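About Us

Welcome, and thank you for stopping by! We are Imrie Language School, a small evening and weekend school for grown-ups who want to learn a language properly (or get back to one they let slip years ago), and we have been teaching in the old part of Badeston long enough that some of our first students now send us their children and, in one case, a mother-in-law.

We began with a single Italian class above the bakery on Hirndale Street. The room smelled of rye bread by seven in the evening, the heater knocked all winter, and people still talk about it fondly. When the bakery needed the upstairs back we moved two doors down, and we've been at 2980 Hirndale ever since, with 4 classrooms, a kitchen that everyone uses, and a lending shelf of novels, cookbooks and grammar books that has slowly taken over the hallway.

These days we teach Italian, Spanish, Portuguese and German, plus English for newcomers to Badeston. Groups are kept small, and you'll be talking from the first evening, even if all you can manage is your name and what you had for lunch. We do teach grammar, and quite a lot of it, but usually after you've bumped into the problem yourself and want to know what went wrong. Beginners start in January and again in the fall. If you already know a little, come in for a chat with one of the teachers and we'll find a group that suits you. It isn't a test, and there is usually coffee.

Our course books come from Sineck, a little press whose dialogues are a bit old-fashioned (there is a great deal of train travel) but whose exercises are the best we've used. We add our own handouts, songs, recipes and, on the last evening of every term, a long supper where each table sticks to its language until dessert.
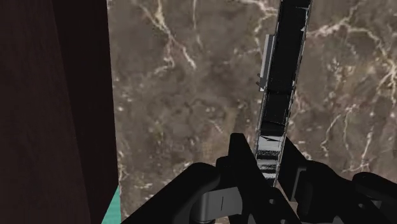 One of our Portuguese students, writing to us after her second term, said that she'd been scared of speaking for years, and that it was the supper that cured her, when she had to ask for the salt three times and got it on the third. We were so pleased with that letter that it's pinned up in the kitchen.

The office is open on weekday afternoons from 2 until classes begin, and you can reach us by phone at extension 3161. Do come by and sit in on a class before you sign up. The first visit is free, and the door on the Hirndale side sticks, so give it a good push.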